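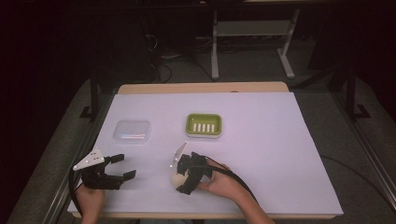
Uma saboneteira verde-lima e um recipiente de plástico transparente com tampa.

Recolha de plásticos domésticos chega às freguesias rurais

23 de outubro de 2022

A campanha Tutgate, de recolha de pequenos objetos de plástico para a casa, vai passar a ter pontos de entrega fora da cidade. O alargamento foi anunciado pela coordenação do projeto e abrange seis freguesias rurais do concelho, que até agora só tinham ecopontos para embalagens.

Os ecopontos amarelos destinam-se a embalagens. Saboneteiras, caixas de arrumação, escorredores, copos de casa de banho e outros utensílios do género acabam, na maior parte dos casos, no lixo indiferenciado, mesmo quando ainda estão em condições de uso. A campanha recebe-os em separado. O que pode voltar a ser usado segue para uma loja social, e o restante é entregue à Gruller, empresa de trituração de plásticos rígidos.

Em setembro foram entregues 2.378 peças, o valor mensal mais alto desde o arranque. A coordenadora, Guadalupe Aguirre, atribui o resultado às mudanças de casa do fim do verão e ao regresso dos estudantes, mas diz que a procura já vinha a crescer.

"As pessoas guardavam estas coisas na garagem sem saber o que lhes fazer. Quando lhes dizemos que uma caixa com tampa ainda serve a alguém, trazem-na no dia seguinte", afirmou.

As peças com melhor saída na loja social são as caixas com tampa e os artigos de casa de banho. Os brinquedos ficam de fora da campanha, tal como os aparelhos elétricos, mesmo os que têm caixa de plástico. Também não são aceites recipientes que tenham contido tintas, óleos ou produtos de jardim.

Duas carrinhas farão o percurso pelas freguesias, uma pela zona norte e outra pela zona sul, com paragem junto às sedes das juntas. A recolha será quinzenal durante o inverno - o calendário fica afixado nas juntas e nos cafés que aceitaram colaborar. Quem não puder deslocar-se pode pedir a recolha à porta, desde que tenha pelo menos um saco cheio.

O custo do transporte é suportado pela câmara municipal até ao fim da primavera. Depois disso, o projeto terá de encontrar outra forma de pagar o combustível. Está em estudo a venda de parte do plástico triturado à Stirkmont, que fabrica vasos e bordaduras para canteiros.

Amparo Lozano, responsável pela loja social, pede que os objetos sejam entregues lavados e com as respetivas tampas. "Uma caixa sem tampa quase ninguém a leva. E o sabão seco dá muito trabalho a tirar", disse. A loja tem falta de espaço de armazém e vai reduzir o número de peças expostas, repondo as prateleiras duas vezes por semana.

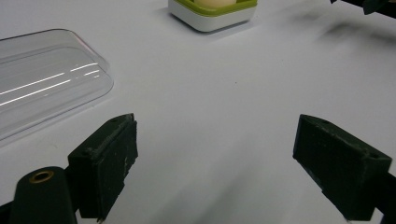
Como entregar

Os objetos devem estar limpos, secos e sem pilhas. As peças partidas são aceites, em saco à parte. Os pedidos de recolha à porta são feitos ao balcão da junta de freguesia, no horário normal de atendimento, até à véspera da passagem da carrinha. Na cidade mantém-se o ponto de entrega do mercado municipal, junto à entrada lateral, aberto durante a manhã.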